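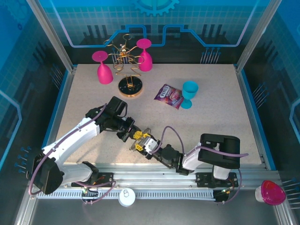
I've wanted to spend a day with the two-armed rig at Mudgway ever since Alby Ormsby told me it had made him swear more than his first car. So one Friday in August I drove over with a flask of tea and no real plan, and he let me loose on it for the best part of nine hours.

The question he's been chewing on sounds dull until you try it. Which fingers should go on the end of the arms? Mudgway had narrowed it to two sets, the Cello and the Riltis, and Alby wanted somebody who hadn't already picked a favourite. I hadn't. I write about this stuff, I don't earn my living bolting it together, and my strongest opinion on fingers up to then was that the softer ones looked nicer.

We started with the Cello. It's the stiffer of the two and it closes with a proper snap, which I loved for the first hour. Bags of sweets, no bother at all. Then we moved on to plastic wine glasses, and I found out how little room there is between holding a stem and flinging it. You squeeze a bit, nothing happens, you squeeze a bit more and the thing pops out sideways like a bar of soap. Vaughan Partington, who looks after the controllers, watched me do this for a while and then quietly turned the closing speed down. Much better! I was slightly cross that he'd waited.

The Riltis bends around whatever you give it, so stems were easy, and so were lids once I'd learned to come in low and slide. What it didn't like was twisted wire. The tips kept settling into the gaps in the spiral and then wouldn't let go, and twice I had to back the whole arm off at a crawl while Alby made encouraging noises.

Passing things from one arm to the other is where I really came unstuck. Both arms share one long rail, and you'd think that would make life simple, but bringing two grippers nose to nose takes a lot more nerve than I'd expected. We logged 76 handovers before lunch. I'd rather not say how many were mine and how many were Vaughan's.

Over the whole day we got through around 200 grasps, and I came away fonder of the Riltis, though I'd want the Cello for anything flat or heavy. Alby reckons he'll end up with one of each, left and right, and just live with the extra setting up. Vaughan hates that idea — it means two sets of numbers to look after — and they were still arguing about it when I went to find my coat.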